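3.2 O que se bebe em que copo

Volto agora aos copos de papel, que foi por onde esta pesquisa começou, embora eu só tenha percebido isso depois de seis meses a anotar outra coisa (as toalhas, de que falo em 3.4). Nas casas que visitei em Simholm, o copo descartável não é o copo da pressa. Fica na mesa, deita-se, levanta-se, volta a servir. Contei 73 copos ao longo das visitas, em 30 casas, e confesso que a contagem me deu mais gosto do que trabalho - há qualquer coisa de colecionador em quem estuda loiça, mesmo a de papel!

Chamo "copo de fora" ao que chega a casa com marca, letras ou desenho de algum estabelecimento, e "copo de maço" ao que se compra liso. A distinção é minha e é um bocado tosca, porque também há copos de maço com riscas e florzinhas, mas serviu para arrumar os cadernos. O de fora tende a ficar de pé no meio da mesa e os outros vão tombando à volta dele. Não quero fazer disto uma lei (o meu orientador já me avisou duas vezes), só que vi a mesma disposição em mesas muito diferentes, redondas, compridas, de cozinha, de varanda. A Figura 6 mostra um caso em que as duas coisas se juntam, com o copo castanho-claro ao alto e o da faixa verde deitado sobre a toalha.

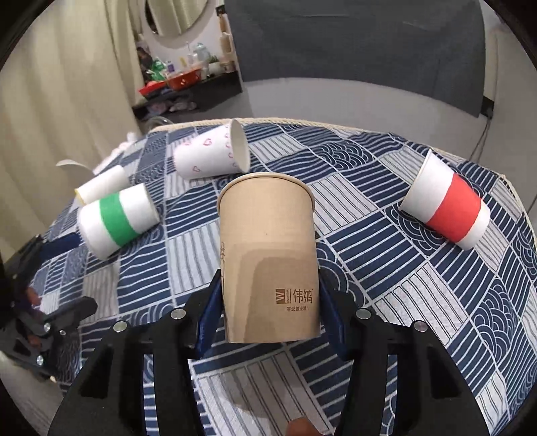 Figura 6. Copo de papel com logótipo e caracteres chineses, sobre toalha de retalhos em azul-marinho e branco. À volta, outros copos deitados.

Kristof Boersma acha que dou demasiada importância às letras. Para ele, o que faz um copo ficar na mesa é o rebordo: se está direito e não amoleceu, o copo fica, venha ele de onde vier, e a marca só me salta à vista porque ando à procura dela. Disse-me ainda que em Zurkach, onde fez o seu levantamento, os copos lisos duravam tanto como os impressos, e que eu devia passar o dedo pela borda antes de ler seja o que for.

Levei a sério o reparo e voltei aos cadernos. Em boa parte das entradas eu nem tinha escrito nada sobre o rebordo, o que já diz bastante. Onde escrevi, ele tem alguma razão: os copos com a borda vincada aparecem quase sempre empilhados ou no lixo, com ou sem marca. Mas continuo a pensar que a impressão pesa na escolha, sobretudo quando há visitas. Uma senhora de Simholm guardava os copos com escrita numa prateleira só deles, acima dos pratos, e tirou-os num domingo para me receber. Os lisos ficaram na gaveta, com os guardanapos.

Falta falar da toalha. Um copo de papel vazio pesa tão pouco que qualquer puxão no pano o deita abaixo, e nas mesas redondas, em que a toalha sobra mais de um lado do que do outro, isso acontece a toda a hora. Anotei o tipo de pano em todas as visitas a partir de agosto - antes disso, infelizmente, não me lembrei.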